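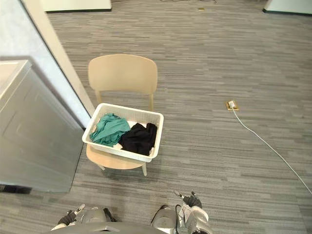 What is a laundry basket?
A laundry basket is an open container used to hold clothes before washing or to carry them between the washer, the dryer or clothesline, and the place where they are folded.

Laundry basket

A laundry basket is a household container for clothing and linens. The word hamper is often used for a similar item, though in American usage a hamper is usually taller, has a lid, and stays in one place, while a basket is lower and made to be carried. In British usage a hamper more often means a wicker basket for food.

History

Early baskets for washing were woven from willow, rush, or split wood, depending on what grew nearby. Wet linen is heavy, and large baskets were commonly carried by two people, one at each handle. Wicker remained common into the 20th century, when molded plastic began to replace it in many homes. Plastic was lighter, did not snag fabric, and could be rinsed clean.

Design

Most plastic baskets are round, oval, or rectangular. Openings in the sides reduce weight and let air reach damp fabric. Handles may be cut into the rim or attached separately. Hip baskets have one inward-curving side that rests against the body. Collapsible models fold flat and are sold mainly for small apartments and dormitories.

Wicker baskets are often fitted with a cotton liner, which keeps loose ends from catching on knitwear. Wire baskets on wheels are used in coin laundries and hotels.

Use and care

Damp clothes left in a basket for long periods can develop mildew, even where the sides are open. Plastic baskets can be washed with dish soap and warm water. Wicker is wiped with a damp cloth and dried away from direct heat, as it can crack.

See also
Clothesline
Clothespin
Hamper
Washboard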